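okay I'm cleaning the air purifier today and you're all coming with me. 1/ 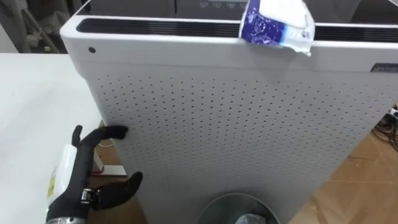 I bought it when we moved to Stastbridge because the apartment is over a bakery (dreamy) and next to a tire place (less dreamy). It runs pretty much all day in the living room and I have been very good about changing the filter and very, very bad about everything else. 2/

Like the holes. The whole front is little holes! I love how it looks from the couch and then I get down on the floor with a flashlight and every one of them has its own tiny gray eyelash. 3/

First thing, and I'm saying it because I didn't do it last time: unplug it. Turn it off at the top, pull the plug, then go make coffee so the fan has stopped by the time you get back. 4/

Wipes are for the white parts and the shiny top. That top shows every fingerprint I have ever made, plus a ring from a mug that I'm not going to discuss. Wring the wipe out a bit if it's dripping, you don't want puddles anywhere near that vent. 5/

Then dry it right away with a microfiber cloth or you get streaks. I use the waffle kind from Tilier, I got a bundle of 11 in the spring and I'm down to whichever ones the dryer hasn't eaten. 6/

The vent slats are my least favorite part. A wipe just pushes the dust down between them and now it's damp dust, congratulations. Vacuum first with the soft brush, going along the slats and not across, THEN a dry paintbrush for what's left. The cheap one-inch kind from the hardware store is perfect. 7/

Same deal for the front panel. Brush attachment, low suction, top to bottom. I did mine dry and only went in with a wipe on one greasy patch at the side where I always grab it to move it. Fold the wipe over your fingertip and dab. If you scrub, you get lint in the holes and have to start over (ask me how long I spent with a toothpick last December) 8/

Somebody asked if you can pop the panel off and rinse it in the tub. Depends on yours! Check the booklet. My sister-in-law's old Daher one came apart like a lunchbox and she hosed it down on the patio. I'm too chicken to try it with mine, and I'd want it bone dry before it went anywhere near a plug again. 9/

Also please look for the little sensor opening on yours if it has one. My last purifier got dust in there and decided the apartment was on fire. Full blast, three in the morning. A dry cotton swab fixed it, no liquid. 10/

Filter talk, quickly. I write the date on the edge of the new one in marker when it goes in, because the reminder light and I have different ideas about time. Spares come from Brelletti, they're $7.04 cheaper if you get two, and the second one lives on top of the wardrobe. 11/

Oh and move the thing before you plug it back in!! There was a whole rug of fluff on the baseboard behind mine and also one earring, which I'd given up on. 12/

Next up is the fan in the bathroom and I already know it's going to be disgusting. If you've got a trick for getting the cover off without a shower of crud in your hair, tell me before I get the stepladder out. 13/13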